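Linen notes: thread count, weight and what to reorder

The spring order for bed linen closes on Friday. Several properties have asked whether to stay with the Prirken sheet or move to the Plasent, and the short answer depends on the mattress depth and the laundry, so both are covered below.

The Prirken is a percale, one yarn over and one under, at a thread count of 400. The Plasent is a sateen at 503. These numbers should not be compared directly. Sateen floats each yarn over several others, which allows more of them to be packed into the same area, and some mills also count each ply of a twisted yarn separately. A 400 percale in single-ply yarn is a dense cloth. A sateen with a higher printed figure can still be thinner in the hand and will snag sooner on a rough bed frame or a ring.

Weight is the better guide. Ask the supplier for grams per square meter and write it on the order form next to the thread count. If the supplier can't give it, cut a square from a retired sheet of the same line and weigh it on a kitchen scale.
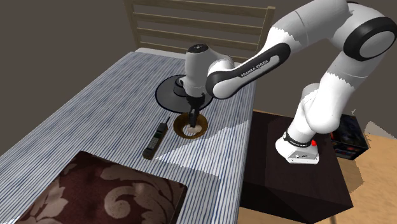 Yurani Betancur wrote in after the last issue to say that her property had switched to sateen for all guest rooms and switched back within the year. The sheets pilled at the foot end first, and the fitted corners lost their grip well before the cloth itself wore out. She now buys percale flat sheets only and folds the corners by hand, which adds a little time per bed but removes elastic from the list of things that fail.

Her point about elastic is a fair one. Most fitted sheets returned under warranty come back for the corners. Heat is the usual cause. Wash at up to 60 degrees Celsius and dry on medium – high heat makes the elastic brittle long before the cotton shows any damage. Fabric softener should be left out completely, as it coats the fibers and shortens the life of the elastic as well.

On stripes and colors: yarn-dyed stripes hold up better than printed ones. Turn back a corner and look at the reverse. If the stripe is as strong there as on the face, it is probably yarn-dyed. Printed stripes look pale on the back and will fade unevenly where the sheet folds over the mattress edge. Keep striped sets together through the wash so that they age at the same rate.

Sizing: the Lerkier mattresses delivered in May are deeper than the old ones, and the standard fitted pocket will not reach under them. Order the deep pocket or use flat sheets. Rooms still on Oyelaran mattresses can keep the standard size.

Order forms go to the linen desk, room 102, with the room list attached.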